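Workshop Log
Tags: Hand tools & grippers, Maintenance
Jul 13, 2018 – posted by Nigatu
3 min read

Gripper pads, second set on the handheld tool. The old pads had gone slick and the Mallard tray was sliding out on about every other lift, so I spent the morning on new ones and the afternoon getting the jaw gap back to where the logging software expects it.

Old pads came off with the small hex driver. Two screws each, near the top corners. One screw on the left finger was already loose and I could turn it by hand. No thread damage that I could find. Please check these when you pick up the tool, it takes a few seconds.

Cleaned the finger faces with alcohol and a lint-free wipe, let them sit, then put on the new pads. The facing is from the Storport roll, the dark stuff with a bit of nap to it. Cut it square to the pad and stuck it down before mounting. Doing it after mounting is possible but I got a wrinkle near the tip the last time and had to peel it.

Zeroing. Closed the fingers by hand until the facings just touched, and read the encoder. It came up 1,955 counts against the 2,000 in the config file. The new facing is thicker than what we had, so the fingers meet sooner. I changed the config and left the old value commented out next to it. If anyone goes back to the thin pads, put the 2,000 back.

Then over to the padded table for a check with the oval tray. Fingers open, one on either side of it, before going in for the low rim. 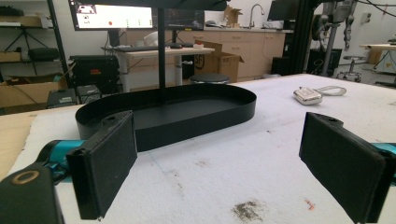 Lift checks

Nine lifts by the rim, all from the same spot, holding for a slow count of five at the top. Two slips. Both were when I came in with the tool rolled to one side, so only the edge of one pad was touching. Coming in level it held every time. I would still like to see it on something with a higher wall, the rim on this tray doesn't give the pads much to hold.

Squeezing harder does not help with the rolled approach. The fingers flex a little and the tray turns between them. Writing this down so we don't go around on it again – I think we tried the same thing in December.

Left to do:

- Threadlocker on all the pad screws. We are out of the blue, it is on the Skandell order.
- Change the table sheet when convenient. It has a smudge and a red-orange mark on it, and I would like a clean one before the next round.
- Cut a spare pair of facings and put them in the drawer with the hex driver.
- Run the gap check again on Monday, in case the adhesive settles under load.

Tool is usable as it is. Go easy on it until the threadlocker is in.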